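Six Episodes of Altow and I Have Thoughts

by Úna McGrath
August
Last updated 11:40 pm, fixed the bit about the sister

Finished it. All 6 episodes in one sitting, tea went cold, didn't care.

So if you haven't been following, Altow is the new one from the people who made Restano, which I loved, then hated, then loved again for the last half hour. Space freighter, bad company, crew who can't stand each other. Captain Lomitz owes money to everybody. You've seen this before. I've seen it too and I watched the whole thing anyway.

What works: the arguments. Nobody explains the war. They just fight over who ate the last of the peaches and you pick up the war from that. Episode two is nearly all one dinner and its the best hour of tv I've had this year.

What doesn't: the sister. She's in the opening, she's in a dream, then she's gone till the finale and we're meant to cry. I didn't cry. I was trying to remember her name.

Also 50 minutes is the right length. The finale is 70 and you feel every extra one.

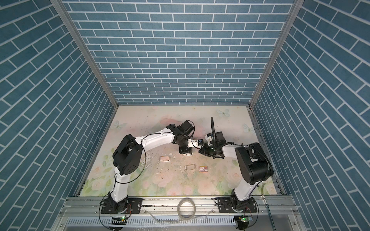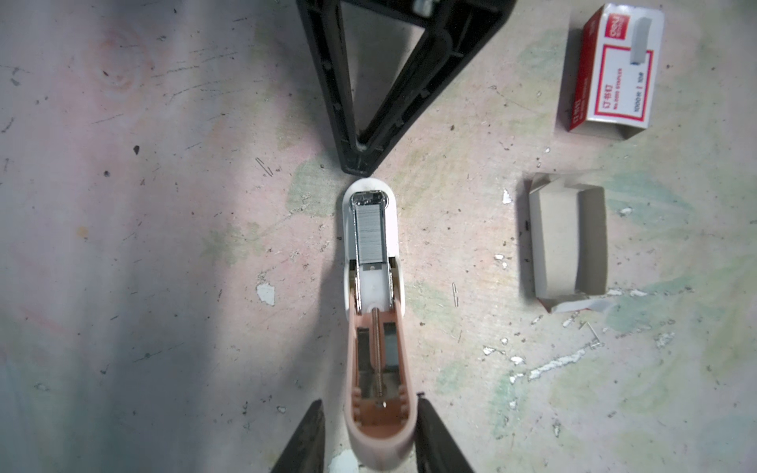
The Chisholm thing

Ok, spoilers. Stop here if you need to.

Chisholm being the one who sold the route makes total sense if you go back to episode one. He's the only person on the bridge who doesn't look up when the alarm goes. I rewound it twice. But then the show has him confess in a speech, a long one, to a locked door, and I think that's a cheat. Let me work it out! I had worked it out!

And crate 593. They say the number out loud in four seperate scenes and never open it. Either thats season two or somebody cut a scene and forgot. My money is on forgot.

Will I watch more? Yes, obviously. More dinners please, fewer dreams.

Going to bed.

Comments

Tomoyo Ogura
Disagree on the sister, I was in bits. But yes to the door speech, way too long.

peachtin
593 is the cabin number in Restano!! Go check the hallway bit

Úna McGrath
oh no. now I have to rewatch Restano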